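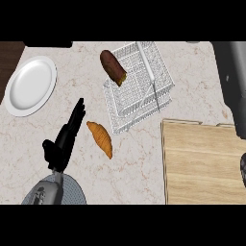 Hyun Stone Care Kit, after one winter and spring

2 min read

I bought the Hyun kit in May, when the marble in our kitchen in Atcombe was already dull near the sink. The box has a cleaner, a sealer, a paste for stains and two cloths. I paid 17 dollars at Zimden, on sale.

The cleaner is good. It has a weak smell and it leaves no lines when it dries. The sealer asks for more patience. You must wait three hours between coats, and the instructions mention this only on the back of the leaflet — I read it too late and had to begin again.
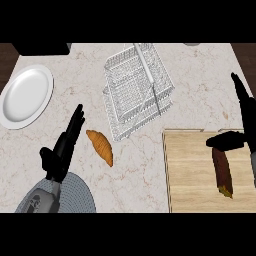

With the paste I am less happy. It took away a tea ring, but an old lemon mark stayed almost the same. I think such a mark needs polishing by a professional.

I would buy the cleaner again. The sealer also, if the price stays low.

Comments

Kavinda Siddiqui: Did you try it on a honed surface? Mine became darker after the sealer.

Shiuli Khondokar: Same problem with lemon. The paste did nothing for me.

Related

Sarside dish rack, two years later
Which cloths are safe for stone?
Cutting board oils compared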